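Replacing the shower valve, part two: pressure balance or thermostatic

The old two-handle valve came out last month. I said I would write up how I picked the new one, and Meriem Zerouali has now asked for it twice, so these are my notes.

The house has a tank water heater in the basement and 1/2 inch copper to the bathroom. Static pressure at the hose bib is fine. The problem was never flow. It was that flushing the toilet pulled enough cold water off the branch to make the shower jump hot for several seconds, and the old valve had no way to correct for it.

Two kinds of valve fix this. A pressure balance valve has a spool or diaphragm that senses the hot and cold supply pressures against each other. If the cold drops, the hot is throttled to match. The mix ratio stays the same, so the temperature stays close to what it was. It knows nothing about temperature, though. If the water in the tank cools off, the shower cools off with it and you turn the handle.

A thermostatic valve has a wax element sitting in the mixed water. The wax expands and contracts and moves the ports. It corrects for pressure changes and for changes in supply temperature, up to the point where there is no hot water left to add. It usually has a separate volume control, which I wanted, and it costs more, which I did not.

I looked at three bodies. The Hivum pressure balance was the cheapest and had integral stops. The Isetell thermostatic had stops and a cartridge that comes out from the front with one retaining nut. The Flamirine thermostatic had the nicest trim by a good margin, but the cartridge has to be ordered through a dealer, and the dealer I called could not tell me how long that takes. I dropped it at that point. A valve lives behind tile. The cartridge is the only part you can get at later without a saw, so I would not buy a body whose cartridge I could not get quickly.

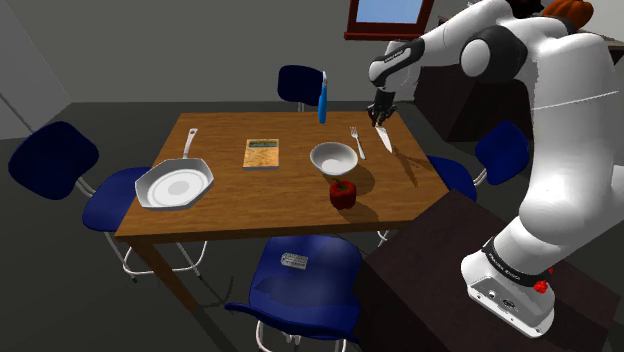 I went with the Isetell. Rough-in depth is where I lost an evening. The instructions give the depth to the finished wall surface, and the plaster guard on the front of the body is marked with a minimum and a maximum line. My wall is cement board, waterproofing membrane, thinset and tile. I added those up on paper, then stacked the real pieces and measured again. The two numbers differed by 3 mm, all of it thinset. I set the body to the stacked measurement and screwed it to a 2x6 cross brace between the studs.

Soldering was 8 joints. Take the cartridge and the check valves out before you put a torch anywhere near the body. I used threaded adapters at the valve and sweated the copper to the adapters on the bench, so the body itself never saw heat. Then I capped the shower riser, opened the supplies and left it under pressure overnight with dry paper towel wrapped under each joint. No drips.

The bathtub spout, for those who have one on the same valve, needs full-size copper and a short, straight drop. PEX has a smaller bore, and the back pressure can send water up to the shower head when the tub is filling.

Last step was the limit stop. It ships set to the factory position, which gave me a reading well below what the scale on the handle claimed. I ran the shower with a kitchen thermometer in a cup, pulled the handle, moved the stop ring one spline at a time and checked again until the two agreed.

Dimas Ismail is coming by in June to look at the tile layout. The niche is still not framed, and I have not decided on its height.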